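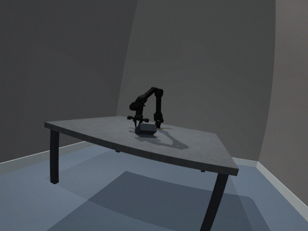

Lulo is a method for training robot arm controllers in simulation and moving them to physical hardware without further tuning. It was introduced by Soon-im Koo and Zihan Liao and belongs to a family of techniques known as domain randomization, in which the simulated world is changed at random during training so that a controller does not come to depend on any one version of it. Supporters describe Lulo as a cheap way to get usable grasping behavior from a small arm. Critics have questioned whether its published results measure what they are said to measure.

Background

A controller trained in one fixed simulation usually does badly on a real arm. Camera images look different, joints have play in them, and objects slide in ways the physics engine does not reproduce. Domain randomization tries to cover the difference by brute variety. Lighting, surface colors, camera position, lens distortion, friction and object mass are drawn at random for each training run, on the assumption that the real world will fall somewhere inside the range.

That assumption is hard to check. A range that is too narrow leaves the real setting outside it, while one that is too wide can produce a controller that is timid and slow. In most published work the ranges are set by hand, often after the authors have already seen how the hardware behaves. How much of the reported success belongs to the method and how much to this hand adjustment is rarely stated.

Method

Lulo replaces hand-set ranges with ranges that grow during training. Each varied property starts close to a default value. When the controller succeeds often enough at the edge of a range, the edge is pushed outward. When success drops, the edge stays where it is. The authors call this procedure "widening."

The room used in training is plain: bare walls, one table and one arm. Objects are single blocks of varying shape and size, placed within reach. Lens distortion is among the properties that widen, and late in training straight table edges can look visibly bent. Light direction is another, and shadows may fall well across the tabletop and floor. The first release varied 39 properties in total. No list of their final ranges was included, and readers who asked for one were referred to the code, where several of the limits are typed in as fixed numbers with no comment.

The controller receives camera images and joint angles and returns target joint positions. It has no touch sensing. Training uses a standard reinforcement learning algorithm, and nothing in that part of the system is claimed as new.

Reported results

The original report gives results for 400 physical grasp attempts on a tabletop arm. Success was higher than for a controller trained with fixed ranges, and the difference was described as large and consistent. The report's abstract states that Lulo "closes the gap" between simulation and hardware for block grasping.

The body of the report is more modest. An attempt counted as a success if the block left the table at any point, even if it was dropped a moment later. Attempts in which the arm stopped because of a motor fault were left out and replaced with new ones. The number left out is not given. All attempts were made at one table under one set of ceiling lights, a weak test for a method whose main selling point is tolerance of changed conditions.

The comparison controller has also drawn complaints. Its fixed ranges were chosen by the same authors, and they were narrow. A wider set of fixed ranges, the obvious rival, does not appear in the report.

Replication attempts

Éabha Mac Giolla and Chang-ho Yeo carried out the best-known independent test, using the released code and an arm from the maker Prilby. They trained six controllers that differed only in their random seed. Two performed close to the published level. Three were no better than a controller trained with wide fixed ranges, and one failed to learn a usable grasp in simulation and was never tried on hardware. They also recorded whether the block was still held at the end of each attempt. Under this stricter count, the advantage of the two best controllers over the wide fixed ranges became small enough that the pair declined to call it a difference.

Koo and Liao replied that the Prilby arm has more slack in its wrist than the one they used and that training had been stopped too early. The first point is plausible, though a method meant to absorb differences in hardware might be expected to absorb this one. On the second, Mac Giolla and Yeo had followed the stopping rule given in the released code, which ends a run after 48 hours. The original authors later said that their own runs had been longer. They have not said how much longer.

A separate test by Bok-nam Moon looked only at the widening step. Moon recorded the final ranges from a set of finished runs and then trained new controllers with those ranges fixed from the start. These did as well as the Lulo controllers on hardware and took less time to train. Moon concluded that the widening procedure may be useful for finding ranges but that there was little sign it helped the controller learn. The test used only one type of block, and Moon described it as preliminary.

Later versions

A revised version of the code was released on 16 April 2024. It adds a record of the final ranges and removes the fixed time limit. A stricter success measure is available as an option and is turned off by default. No new hardware results came with the release.

The toolkit Rusis includes a version of widening as one of several randomization settings. Its documentation recommends trying wide fixed ranges first.

Open questions

No published test has used objects other than rigid blocks, or a scene with more than one object in it. Lulo's behavior under changed lighting on real hardware has not been reported by any group, including its authors. It is also unclear whether the properties that widen furthest have any bearing on success. In Moon's runs, wall color reached its maximum range early and every time, which may show only that the controller was paying no attention to the walls.

See also

Domain randomization
Reinforcement learning
Sim-to-real transfer
System identification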